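Printer on second floor drops jobs over 10 pages

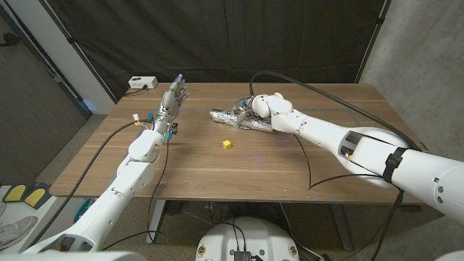

Page 1 of 2

Filed under: Printing & Scanning

Ticket 1285, opened 4/5/24 by Jolene Paewai.

Short jobs print fine. Anything longer than 10 pages stops after page 3 and the queue shows "Paused." Restarting the printer clears it until the next long job.

Checked the network cable and swapped the port. No change. Removed the Trullico driver left over from February and installed the current one. Same result from two laptops.

Henryk Dudek found spooling set to "print directly" on the server. Changed it to spool the last page first. A test job of nearly 40 pages came out complete.

Leaving open until Jolene confirms.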